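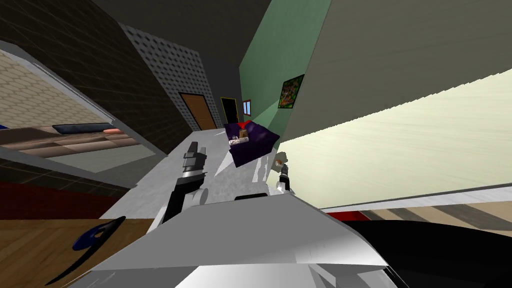 Attachment 1: external view, gripper over the long counter

Ticket 1484
Project: Hurala (student manipulation project, sim track)
Component: grasp checker / scene loader
Status: reopened
Priority: was low, now medium
Opened: Thursday, September 14, 2023

Summary
Grasp checker reports "object secured" on episodes where I don't believe it.

What I ran
Stock household scene, randomized textures on, 375 episodes, no changes to the controller from the last tagged build. The checker passed all but four of them. Our best result before the Benham merge was 56 per cent on the same task list. I would love for us to have improved that much over one long weekend, but I don't buy it, and I don't want that number going on the club poster in November.

Steps to reproduce
1. Pull main, including the Benham merge.
2. Load the household scene with texture randomization set to full.
3. Run the pick task list with the default seed.
4. Open the summary, then open the wrist view for any episode marked secured.

Expected: fingers closed on the target, target leaves the surface, checker passes.
Got: checker passes. The rest varies.

Comment 1
Reply was "works on my machine, probably your textures." I reran with the randomizer off. Same pass rate to within a couple of episodes, so it isn't the textures. Closing as cosmetic was premature and I've reopened it.

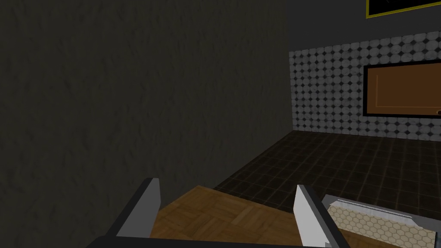 The checker only reads finger force and joint position, and as far as I can see it never asks whether a target is between the fingers. We took the geometry test out in the spring to save time per step and were going to put it back. In the wrist view attached here the fingers are well apart with parquet surface showing between them, and the honeycomb-patterned thing is off past the right finger. I can't tell from one still what the arm did next. I'd still like somebody to explain which signal would justify a pass on a view like that — the log line just says secured, with no contact pair listed.

Comment 2
Suggestion was to raise the force threshold. Tried it at double the default. Pass rate dropped a bit and the dubious episodes were still in there, mixed with ones that looked fine to me. Raising it further starts failing real grasps on the lighter objects. Not a fix.

Comment 3
Someone asked for a close one to compare. 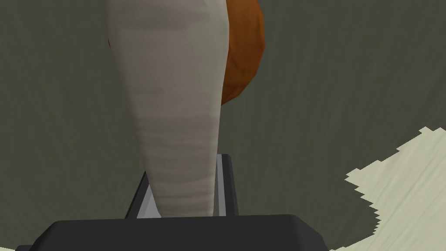
Source: Hurala wrist camera, sim capture

The narrow end of the pale tapered object is down between the fingers, and on this one I could be talked into a pass. But I can't say from the picture whether it's gripped or just sitting in the gap, and neither can the checker. The orange-brown object behind it also needs ruling out as the target. Object IDs are blank in the episode file, so we don't know which one the task was asking for.

Things ruled out
Texture randomizer (see comment 1).
Force threshold (see comment 2).
Old Briline meshes: swapped for the primitive shapes, no change.
Seed: tried two others.

Not ruled out
Object IDs being dropped in the Quartey loader. The blanks begin with the Benham merge, which touched that file. If the target is null the checker might be skipping its second condition altogether. That's a guess until someone steps through it.

Next
Put the geometry test back behind a flag and rerun the full list. Make a null target a hard fail. Please don't quote the new pass rate anywhere until that's done, including in the term report draft — I saw it in there this morning.

Leaving this open.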